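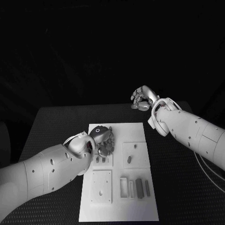
An assembly board on one of our dark work tables, with its white and gray fixtures and parts.

About Hatine

Hatine makes assembly boards and the small fixtures that go on them. Our customers are technical schools, training centers and the production departments of small manufacturers. They use the boards to teach and practice handwork: picking a part up, lining it up, putting it in its place and taking it out again.

The company was started by Eero Pitkänen and Tahmineh Rezaei. Eero had spent most of his working life building test benches for a pump maker. Tahmineh taught assembly at a technical college and had been making her own practice boards out of scrap, one each summer, for her incoming class. The first board they sold together was a copy of one of hers with the corners rounded off and the holes drilled properly. The college still has it.

We now have 31 employees and one building, which holds the machine shop, the finishing room, the parts store and the test room. Sales and customer service sit upstairs over the parts store.

What we make

The Wonetti is our standard board. It is a flat rectangular base that takes our full range of fixtures, and it can be ordered bare or already set up. Most schools order it set up the first time and then move things around to suit their own lessons.

The Grumiro is the smaller board, made for individual desks and for customers who need to put everything away in a cabinet at the end of the day. It uses the same fixtures and the same screws as the Wonetti.

There are 401 items in the current parts list. That covers plates, holders, pegs, brackets, spacers and the loose parts that are placed into them. Every item can be bought singly. We know that small parts go missing in a classroom, and we would like you to be able to replace one plate without paying for a set.

Most of what we make is white or gray. We offered a colored set for several years and dropped it when we saw that students were matching colors and paying little attention to shape. We can still supply colored loose parts on request, with a minimum order of 180 pieces.

How a board gets made

Bases are cut and drilled in our shop, then deburred by hand. Fixtures are made in batches and checked against a master part before they go to the store. When a layout is ordered, one person sets up the whole board from the drawing and signs the card that ships with it. A second person then goes through it with the loose parts and tries every position.

New layouts spend time in the test room before we list them. We look at whether the parts can be reached without knocking their neighbors, whether a fixture works free after repeated use, and whether the spacing makes sense when you are working from either side of the table. Some layouts come back from the test room three or four times. The tables there are dark with a textured surface, so a white part is easy to find when it has been set down beside the board.

Custom layouts

Customers often send us a sketch, sometimes on graph paper and sometimes on the back of an order form. Both are fine. Tahmineh's group turns the sketch into a drawing and sends it back for approval before anything is cut. To date we have drawn 1147 custom layouts, and we keep every one on file under the customer's name. If you ordered a board from us years ago and need a second one to match, give us the number on the underside and we can build it again.

Distribution and repairs

Ghorbani handles our distribution outside the country and stocks both boards along with the most common fixtures. Domestic orders ship directly from us.

Boards can be returned for repair at any age. We replace worn fixtures, redrill where there is enough material left to do it, and tell you plainly if a new base would cost less. The repair bench is busiest in August, when schools clear out their cabinets – if you need boards back for the start of classes, please send them by June.

Visits

Teachers and buyers are welcome to visit the shop and the test room. Call the office to set a time. Mornings before 11 are best, and closed shoes are required on the shop floor.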